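Reading a Demonstration: notes to accompany the Kurnell open day
Module handout, automation in retail and warehousing
Fulgencio Cabello
2026-10-10

Read these before you write up the visit. They are my notes, so they are grumpier than the brochure. You have all had the brochure.

First, what we were shown. The Madel cell at Kurnell is a picking station: a two-fingered gripper, a basket, a tray of goods, and a mock shop built behind it. The host told us it had made 696 successful picks in the run-up to the open day. I asked how many attempts that was out of and was told the figure would be sent on. It has not been sent on. Until it is, 696 is a number with no bottom half, and I do not want to see it in anyone's report as evidence of reliability.

Second, how long we were shown it for. Our group had 20 minutes at the rail. Part of that was the introduction and part was a reset, during which a member of staff leaned in and moved things on the tray. Several of you wrote down the picks and left out the reset. Write down the reset. If a person has to put the world back in order between runs, that person's wages belong in the sum. 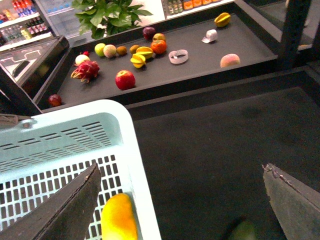
The goods on the tray are where I would start any criticism. A fruit counter is a hard place for a machine because the stock bruises, leaks, sticks together and comes in shapes that vary from one delivery to the next. The Kurnell counter was stocked with artificial fruit. There is a fair spread of shapes, I grant them that: a spiky dragon fruit and a small berry test different things, and a starfruit with its ridges is a more awkward object than an apple. But the pieces lie mostly apart with clear tray between them, and the mango in the basket cannot be bruised by anything those flat fingers do to it. Ask yourselves what a supermarket would learn from this about a crate of ripe peaches. Then ask about the roll of tape in the middle of the tray. Is it something to be picked, something to be avoided, or neither? I put this to the host and got an answer about "general purpose handling". If you got a better one, put it in your write-up and I will gladly be corrected.

The backdrop also deserves a sentence or two. Drinks fridge, shelf of bottles, display case, pot plant. It makes the cell look like a corner of a working shop, and visitors lower their guard when a thing looks familiar. The robot did not go near the fridge while we were there. A shop also has customers in it, and ours were behind a rail.

Some of you will say I am being unfair, and that a demonstration has to be simplified. Of course it does. My quarrel is with the gap between the simplified task and the claim made on top of it. The claim at Kurnell was that the system would be "ready for store trials" by June. Compare the Olmedo visit, where the engineers told us before we had our coats off which objects their arm dropped and let us hand it one. I came away from Olmedo less impressed and better informed.

Questions I asked, or wish I had:

Who chose the objects, and were any taken off the tray before we arrived?
Is the order of picks fixed in advance?
Was anyone steering it, for all or part of the run?
What happens when it misses? Does it try again unaided?
What counts as a success: in the basket, or in the basket undamaged?

For the third of these, the reply was "it is supervised". Supervised can mean a man with a stop button or a man with a joystick. I could not see which from where I stood and neither could you, so say so.

For your write-up: 2,000 words, plus a sketch of the cell if you like. Keep what you saw, what you were told and what you think in separate sections. Last year's weakest reports mixed all three by the end of the first page. Work in pairs on the notes if you wish, but submit your own text. Leave at least a paragraph for what would change your mind, in whichever direction it currently leans.

Related handouts
Notes on the Olmedo visit
What counts as an attempt? Reading success rates
Uvwood packing line: before and after
Writing up a site visit
Costing the human in the loop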